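Demo day at Rargate, notebook entry
17 Mar 2025
2 min read
Print | Email

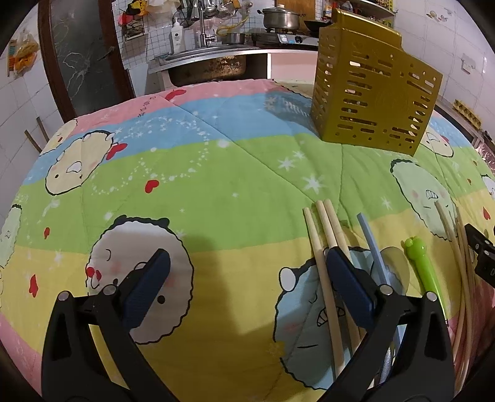
Got the hand-held grippers out early for the visitors from Drilton, and I'm glad I did, they wanted to try everything! I'd planned to talk first and let them have a go after, but the talk lasted maybe five minutes before someone asked to hold one. So we went straight to sorting. The job was utensils into the yellow caddy, and the chopsticks gave people the most trouble by a mile (they lie so flat, and the quilt gives under the pads when you push down). The spoon got fewer complaints. Everyone wanted the green pen with the frog cap, even though a pen has no business in a utensil caddy.

We logged 71 tries before lunch, 8 of them no good because the person let go and reached in with a bare hand. Need to say that louder at the start next time.

Lots of questions about how the hand-held data gets into the arm. I showed the Hrynyshyn clips on the laptop and that went over much better than my slides - should open with those. One visitor asked if 2,000 tries would be enough for a new task and I said it depends on the task, which got a groan.

To do:
- tighten finger screws on the Parkov pair, left one feels sloppy
- write up the sorting rules on one page
- ask Drilton if they want a second visit in September
- charge the spare batteries tonight, not tomorrow morning

Print | Email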